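From: Amparo Carhuamaca
To: Sustenmont Supper List
Subject: Re: Plates for the September supper

Settimio Russo wrote:

> Amparo, I have read your notes on crockery twice and still don't see why the
> supper can't go ahead on the old willow pattern. It has done us since before
> the hall had a second toilet. If people want to eat off something beige they
> can do it at home. Also, has anyone costed this? And who moved the big
> colander?
>
> Settimio

Settimio, thank you, and I'm glad somebody read them twice. I'll take these in order of difficulty, which puts the colander last.

The willow pattern is lovely. It is also, as of the last supper, mostly chips held together by tradition. The dinner plates went first, then the bread-and-butter plates started being used as dinner plates, and by the time pudding came round people were eating trifle out of teacups. I don't mind trifle in a teacup, but the visitors from Grarkeck did, and they wrote to say so on letterhead.

What I proposed was that we retire the willow to the glass cabinet, where it can be admired by people waiting for the kettle, and buy 60 plain plates that stack, fit the dishwasher and can be replaced one at a time when someone gets enthusiastic at the sink.
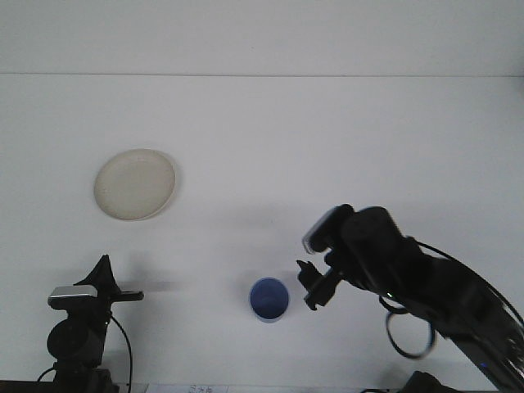
On colour, I know the feeling in some quarters is that white is correct and everything else is a café. I've washed up in this hall for 11 years and I can report that white shows every fork mark by the second winter. Cream shows fewer. Dark green shows none at all, but it makes potato salad look like something found in a pond, and we serve a great deal of potato salad. I'm not going to argue for grey. I had grey plates at home for a while and every meal seemed to be apologizing for itself.

On costing, yes. Vashisht quoted us $2140 for the lot, with mugs, delivered. Drirgate came in lower but wanted us to collect from their warehouse, and the last time we collected anything from a warehouse it took two utes, a borrowed trailer and the better part of a friendship. I'm for paying the difference. The money is sitting in the hall improvement account, where it has been waiting for the verandah since I had dark hair.

On size – and this is where I lost people in my last message, so I'll be brief – the trouble with modern dinner plates is that they're enormous. Put a normal helping on one and it looks like a ransom payment. People see all that bare rim and go back for more, and then we run out of lamb before the second table has sat down. The old willow plates were smaller and nobody starved. I'd go for a moderate plate with a proper raised rim, so the gravy stays with its owner.
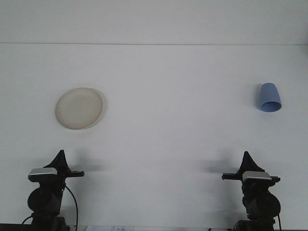

Round, shallow, cream-beige, with a raised rim.

The mugs are a separate fight and I'd ask that we have it separately. The short version is that half the list wants handles and the other half wants them to stack, and you can't have both without spending what Vashisht would like us to spend. My own position is that a hall full of people over seventy holding hot tea deserves handles. Tumblers are fine for water and cordial. If we bought a few in a colour it would at least settle which ones belong to us, as the football club has been walking off with the clear ones for years and returning jam jars.

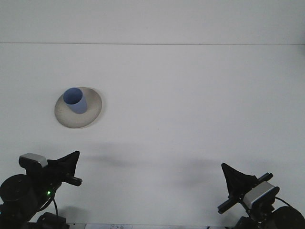 Then there is the matter of what happens to the odds and ends. We have 4 boxes under the stage that I'm told are "spares". I opened one. It had gravy boats in it, all without handles, and a fondue set with a raffle ticket still attached. I'd like permission to take the lot to the op shop before anyone forms an attachment. Settimio, if you want the fondue set, say so by the end of the month and it's yours, forks and all.

If you've a view on the plates, reply to the list and not just to me. I had several private emails last time, every one of them beginning "I don't want to cause trouble", and between them they caused quite a bit.

As for the big colander, it's at my place. I borrowed it for the apricots and I'll bring it back when I've finished with it. You could have just asked.

Amparo

--
Sustenmont Supper List
Reply goes to all members. Please trim your quotes.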